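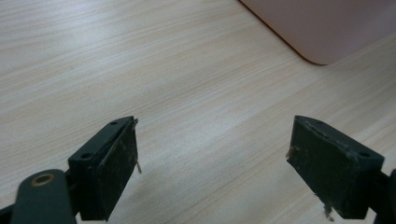 Section 3: Setting up your Lustley tabletop loom

Okay, you've got the loom out of the box and all the parts are laid out somewhere the cat can't reach. Good. I wrote this section after putting together my own Lustley and then helping a few people from the Bajwa weaving circle with theirs, so it covers the stuff the printed leaflet skips. If you're missing a part, go back to Section 2 before you start, and please don't try to make do with a bolt from the garage (I did that with my first loom and I've still got the crooked scarf).

Give yourself an evening. You can do it faster, but the warping part is where people rush and then spend the next two weeks fighting a saggy edge.

What you'll need

The loom frame, the two rollers, the reed and its two side blocks
The hex key from the small parts bag
Two warping clamps and the single peg
A threading hook
One cone of warp yarn, smooth and strong (8/2 cotton is my favorite for a first go)
Scrap paper, the heavier the better
Scissors, and a cup of something hot

Putting the frame together

1. Stand the two side pieces up with the notches pointing away from you. The left one has an L stamped on the inside, low down, and it's easy to miss in bad light.

2. Slide the front roller into the lower holes and the back roller into the upper ones. They look identical but the back roller has a longer groove. If the ratchet won't click when you turn it, you've swapped them.

3. Put in all four bolts by hand first. Just finger tight! Then go around with the hex key, a half turn on each, and around again until the frame stops wiggling.

4. Set the side blocks for the reed on top. They press in with a bit of a thump from the heel of your hand.

Caution: Don't crank the bolts down as hard as you can. The sides are beech and they will split along the grain. Snug is plenty. Tyyne Lindqvist, who taught me to weave, checks hers every May and gives them a quarter turn if they need it, and her loom is older than my daughter.

5. Run a fingertip along both rollers. Any rough spot will snag your yarn, so hit it with fine sandpaper now, while there's nothing on the loom. Wipe off the dust afterward.

Measuring the warp

This is direct warping, where you walk the yarn back and forth between the loom and a peg across the room. It's a bit of exercise and I love it.

6. Clamp the loom to one end of a solid table, back roller facing out. Clamp the peg to something else that won't move. A second table works, and so does a heavy bookcase. A dining chair does not, even with a friend sitting on it.

7. Measure from the back roller to the peg. For the sampler in Section 5 you want 49 inches. That gives you the woven piece plus the bit at each end that you can't weave, which goes by the name of loom waste and always looks like more than it should.

8. Tie the yarn to the back roller with a double knot. Pull a loop through the first slot in the reed with your threading hook, walk it over to the peg, and drop it on. Come back, take the yarn around the roller, pull a loop through the next slot, and off you go again.

9. Keep going until you've filled the width you want. Start from the middle of the reed and work out, or mark your start point with a bit of tape so the whole thing ends up centered.

Note: Keep the tension even, and by even I mean relaxed. You're taking the slack out and that's it. If you feel yourself hauling on the yarn, stop and shake your arms out. The first few loops will feel different from the last ones no matter what you do, and it mostly settles when you wind on.

Note: If the phone rings in the middle of this, let it ring. Or wrap the yarn twice around the peg before you walk away.

Winding on

10. Cut the loops at the peg, all in one snip, and tie the end of the bundle in a loose overhand knot. Hang on to it! This is a lot nicer with two people. Calum Gillies holds for me when he's over, and when he isn't I hang a jug of water off the knot and let it trail over the table edge.

11. Turn the back roller slowly. As the yarn goes around, feed in scrap paper so each layer sits on paper and never on the layer below. Grocery bags cut flat are perfect. Newspaper is too soft, and the ink comes off on white cotton - ask me how I know.

12. Stop when the knot is one hand's length in front of the reed. Click the ratchet so it holds.

Caution: Keep long hair and dangly sleeves away from the rollers while you turn them.

Threading the holes

13. Each slot now has two threads in it. Take one of them out and put it through the hole right next door. Leave the other where it is. Always go the same direction, left to right or right to left.

14. Check every inch as you go. A skipped hole is a ten-second fix now and a proper nuisance once you've tied on.

Tying on to the front

15. Take a bunch of threads one inch wide from the center, bring them over and around the front bar, split them in two, and tie a half knot on top. Do the far left next, then the far right, then fill in between.

16. Pat the warp with a flat hand. Soft bunches get tightened, and when it all feels the same, finish each knot with a bow so you can undo it later.

17. Lift the reed, then lower it. You should get a clear gap for the shuttle both times. If a thread is floating across the gap, go back to step 13 and find where it went astray.

Leave the loom clamped for now and move on to Section 4, where we wind the shuttle and weave the first few rows with thick scrap yarn to spread the warp out.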